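Yarn inventory, finally

2025-04-24

I took everything out of the closet this weekend and put it on the guest bed. I had been telling myself for a while that I would do it after the holidays, and the holidays were in December, so it was time.

The count came to 171 skeins. That includes partial balls if they were bigger than an orange. Anything smaller went into the scrap bag, which I did not count and do not plan to.

I thought most of it would be sock yarn. It was mostly worsted, and a lot of that was the gray Arnari wool I bought when the shop on Fulton was closing. I remember buying a sweater's worth. I had bought two sweaters' worth, in two different dye lots, and stored them mixed together in the same bin. The labels are still on, so I could sort them. Side by side in daylight one lot is a little greener than the other. At night I can't tell them apart at all.

I also found the blue cardigan. I started it in a class that Dagmar Zelenák taught at the library, and I got as far as the back and nearly all of the left front before I put it down. The needles were still in it. My notes were on the back of a grocery receipt and the ink had faded, so I had to work out the armhole decreases by counting rows on the piece itself. It took most of an evening. I have now written them in a notebook, in pencil.

The gauge is the problem. I knit tighter than I used to. I did a swatch on the same size needles and it came out narrower over four inches than the back does. I went up a needle size and that got me close. I'm going to finish the left front on the bigger needles and block it hard. If the change shows, it will be under the arm.

No moths, which I was worried about. I did find one skein of Lulto alpaca with a broken strand in three places, so I put it in a zip bag in the freezer, left it, took it out for a day and then froze it again. I washed the bin with dish soap and let it dry on the porch. The rest of the alpaca looked fine when I unwound a few yards.

For storage I went with clear bins again. I tried cloth ones a few years ago and never opened them, because I couldn't tell what was inside. Now it's sorted by weight first and then by color, and each bin has an index card taped to the short end with the fiber and the total yardage. The cards took longer than the sorting did. Some of the older skeins had no labels, so I weighed them on the kitchen scale and guessed from the wraps per inch.

Elisa Guerra came by and took a bag of the acrylic for the hat drive. She wanted the bright colors and I had plenty, mainly orange. I also gave her the Gatti cotton that splits when you look at it. I warned her. She says she'll use it for dishcloths.

I'm not making a rule about buying yarn this year. I made one before and it lasted until the first sale. What I will do is look at the cards before I go anywhere. I still need buttons for the cardigan, seven of them, and the ones I had set aside are too small for the buttonholes in the pattern. I may try the coat button jar at my mother's.

Next up is the left front, and then I have to decide about the gray. I'm leaning toward a plain pullover that alternates the two lots every couple of rows so the difference spreads out. It will use up most of one bin.
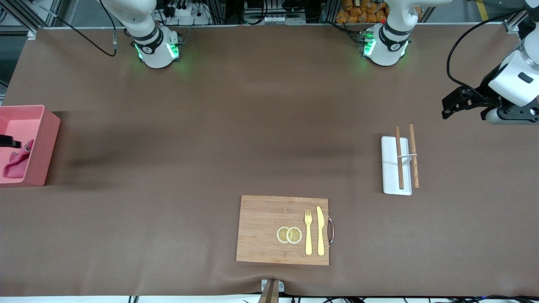
How do you mix two dye lots without a line showing?

Knit two rows from one lot, then two rows from the other, and carry the yarn you aren't using loosely up the side. Start doing this right after the ribbing and keep it going through the sleeves too.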